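Vakport Home Storage Guide
Section 6: Packing a Reused Carton with Snack Packets

6.1 Scope

This section covers filling an open-top carton with small packaged foods for storage in a closet or on a shelf. It applies to cartons first used for milk, juice or similar goods. For rigid bins with lids (Nava and Okport types), see Section 4.

6.2 Before you start

1. Choose a flat work area large enough for the carton and all of the packets. A table, a floor mat or a made bed will do.
2. If you use a bed, spread a blanket or mat over the bedding and pull it tight. Wrinkles under the carton make it tip when it is half full.
3. Check the carton. The bottom must be closed and the corners unsplit. Torn top edges are acceptable if the walls stand up without support.
4. Remove tape ends and loose paper from inside the carton.

CAUTION: Do not reuse a carton that smells of spoiled milk or shows dark stains on the bottom.

6.3 Laying out

1. Stand the carton at the far side of the work area with its opening up.
2. Place all packets in front of the carton, between it and you. Do not stack them.
3. Turn each packet until you can find the date. Set expired packets aside.

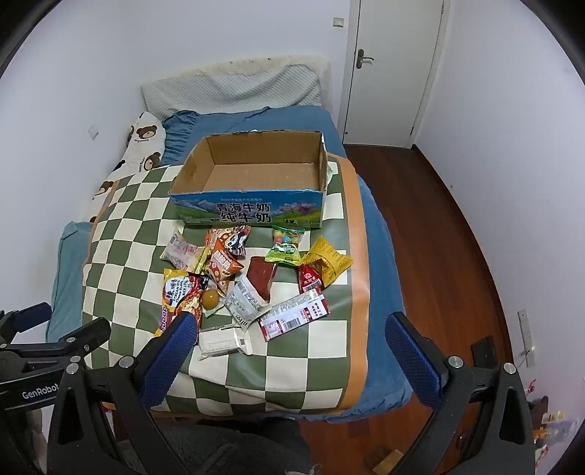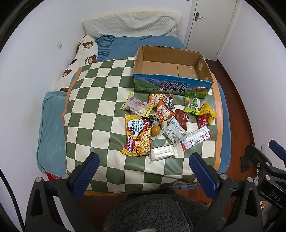
Sort by how well each packet takes pressure, and ignore flavor and brand at this stage. Flat packets and sachets can carry weight. Pillow-shaped bags hold air and should go in late. The clear and green bag of round candy is a dense item that can shift, so it belongs low in the carton, against a wall. The orange pillow-shaped packet should stay near the top.

Note – Small packets are easily hidden under larger ones. Lift every large packet once before you begin to load.

6.4 Loading

1. Place candy bags and other dense items on the bottom, along the walls.
2. Lay flat packets across the middle of the bottom. Overlap the edges slightly to make an even surface.
3. Stand long wrappers upright in the corners.
4. Place instant noodle packets flat on the second layer. Do not bend them to fit.
5. Add pastry and other soft items. Leave a finger's width between them and the wall.
6. Finish with air-filled bags. Nothing goes on top of these.

CAUTION: Do not press down on the top layer to make room. Seams on small bags can open without a sound and the contents will go stale. If the packets rise above the walls, start a second carton.

6.5 Load limit

A carton with its flaps removed has less stiffness at the top edge. Keep the total load under 1533 g, and do not put more than 600 g on any one side. Carry the carton with both hands under the bottom. Never lift it by a torn edge.

6.6 Labeling

1. Write the earliest date in the carton on a Jelotico label, form 209.
2. Attach the label to a plain side – printed panels make small writing hard to read.
3. Place the carton with the label facing out.

Check the contents each September and replace the label if the earliest date has changed.

Text revised by Marjatta Sjöberg. For stacking two or more cartons, continue to Section 7.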